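Count the rooms, then the hours

Every few weeks another lab announces how many hours of demonstration data it has collected with handheld grippers. The number goes in the title if it is large enough. I think it is the wrong number to lead with, and a result from a small group I have been following this year gives me a reason to say so in print.

The method itself is well known by now. A person carries a gripper fitted with a camera, does a household job with it, and the recording is used to train a policy that will later run on a robot arm. No arm is needed while the data is being gathered, so the work is cheap and can be done almost anywhere. That last point was the selling point from the start. Anyone could take the gripper into a kitchen, a corridor or a shop and come back with something a fixed robot in a lab could never have recorded.

In practice, much of the field took the gripper and stayed in the lab. I understand why. The lab is where the chargers are, and the drawers there have already been measured. A session can start at nine and nobody has to ring a doorbell. But a policy trained this way learns one drawer very well.

Chunhua Dong and Wenjie Long, who run the Geltis project in Evora, decided to test how much this matters. They collected 1,771 demonstrations of one task, opening a drawer and taking out a flat object. Then they trained two policies with equal amounts of data drawn from that pool. The first used demonstrations from a single room. The second used demonstrations spread across 20 rooms. Both were tried in places neither had seen.

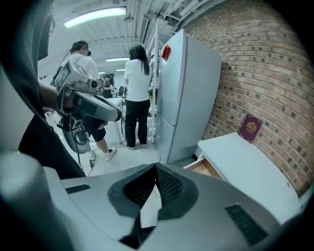
Handheld grippers in use during data collection. The fridge stands against the brick wall.

The single-room policy finished the task in 39 per cent of trials. The many-room policy finished it in 72 per cent. The people holding the grippers were the same and so was the training recipe. What changed was where they stood when they did the job.

There are fair objections. Teresa Malinowski, who works on grasping and read an early draft of the report, pointed out that one task is a thin basis for a general claim. Drawers vary a great deal from house to house in their handles and their height, so variety was always going to help. She would like to see the same comparison on something like folding a towel, where the object changes shape and the room around it may matter less. I agree with her, and the authors say much the same in their own discussion.

Sihan Xie raised a different point, which I find harder to answer. Moving between rooms costs time. A team that stays put can collect far more in an afternoon than a team that packs up and travels. If the budget is fixed in hours of paid work, the fair comparison is a large pile from one room against a smaller pile from many. The Geltis report holds the amount of data equal and so does not settle this. My guess is that the many-room policy would still win, because past a certain point the extra recordings from one room are near copies of each other. But it is a guess, and someone should run it.

Even so, I would change the way results are reported now, before that study is done. A dataset paper should say how many separate rooms it covers and how the recordings are divided between them. It should say whether furniture was moved between sessions, and whether the lights were the same. The Veltero release in April gave total hours, total episodes and the weight of the gripper, and left the number of locations to a footnote. I had to write to Wenjie Lei to find out how the episodes were split. The reply was quick and helpful, but a reader should not have to ask.

Funders could help too. Grant forms tend to ask for volume because volume is easy to check. A line for travel and for paying households for their time would do more for these policies than another rack of storage — and it would probably cost less.

I don't think hours are useless. Below some amount of data nothing works, wherever it was recorded. The authors plan to repeat their test with cupboard doors, using the Pan gripper, whose jaws are narrower. I hope they keep the two-policy design, and I hope they fix the budget in hours this time.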